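The long way round to picking up a tomato

Stollside is paying people to sort vegetables at their own kitchen tables, and keeping most of what they do
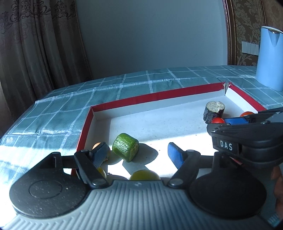 Why collect examples by hand when a simulator can produce them by the million?

Contact is the weak point. A simulator handles rigid boxes well and soft, uneven produce badly, and a policy trained only on simulated grasps tends to close too hard or too early when it meets the real item. A person holding the same kind of gripper supplies the missing part: when to slow down, how far to open, and what to do when something rolls.

That is the case made by Cúc Bùi, who runs data collection at Stollside. The firm's project, called Oluretti, is meant to produce a controller that can move mixed produce between shallow containers without being told in advance what each item is. The method is imitation learning. An operator carries out the task with a gripper in the hand, a camera on the gripper records what the fingers are facing, and the model learns to predict the next movement from the recent pictures.

Much of the work takes place in ordinary homes. A cardboard tray with red rims goes on the table, with whatever cloth is already there, and a few pieces of vegetable go into it. A chunk of green with a rough cut end will roll on its long axis but not across it. A small red ball-shaped item will roll in any direction if a fingertip touches it off centre. The blue pads have to arrive square on both, and operators learn this within a session.

"We used to tidy the tables," says Bùi. "The first model was very good at tidy tables."

Light was the larger problem. Early sessions were recorded in a room with fixed lamps, and the resulting policy treated the edge of a strong shadow as the edge of an object. It would close on the shadow and report a grasp. Stollside now asks for sessions with direct sun across part of the tray as well as sessions on dull days, and gives both the same weight in training. Patterned cloths are encouraged. So are curtains, kettles and anything else that would normally stay where it is.

An episode in the Oluretti set begins with both grippers open and ends when the last item has been released and the hands have withdrawn. The target is 200 usable episodes per household, of which at least 30 must include a recovery, meaning a slip, a missed closure or an item that ends up against the wall of the tray. Recoveries may not be staged. Operators who tried staging them produced movements that were too smooth, and the model learned to drop things on purpose.

Tadhg Ó Néill reviews the recordings. His first pass is automatic and rejects any episode in which the tracking of either gripper is lost for more than a moment. The usual cause is one gripper crossing in front of the other's camera, which two-handed work makes hard to avoid. His second pass is by eye. He looks for hesitation, regrasping without cause, and fingers that close before they are level with the item.

"An operator who is bored gets fast, and fast is fine," he says. "An operator who is thinking about the recording gets slow in odd places. I'd sooner have the bored one."

Of the last 200 episodes sent to him from a single home, he kept 165. Most of the rejected ones were tracking failures, and 11 were marked as complete when an item was still in the fingers. That last kind does the most harm if it gets through, as it teaches the controller that holding an object and having put it down are the same state.

Trays wear out. The corner joints go first, and the written procedure says to carry on using a tray with a split corner until it no longer stands flat. Replacing it sooner would remove a variation the model is likely to meet. Produce is treated in the same way: wrinkled skin and dull cut faces are kept in the set, and an item is withdrawn only when it leaks.

There are limits to the approach. The hand-held gripper weighs less than the arm-mounted one it stands in for, and a person's wrist can reach angles that the arm cannot. Stollside filters out the worst of these by running each path through a model of the arm's joints. Lynch, the firm's test site, also repeats a sample of the recorded tasks on real arms and scores the results. Bùi will not give the success rate for soft items. She says it is lower than for firm ones – and that the gap has stopped closing with more data of the same kind.

The next step is a different kind. A second collection, under the working name Mulier, adds force readings at the fingertip so that the model has something other than pictures to go on once an item is hidden between the pads. Recording is due to start in December, with the same trays and a smaller group of operators. Ó Néill has asked for the review software to be rewritten first.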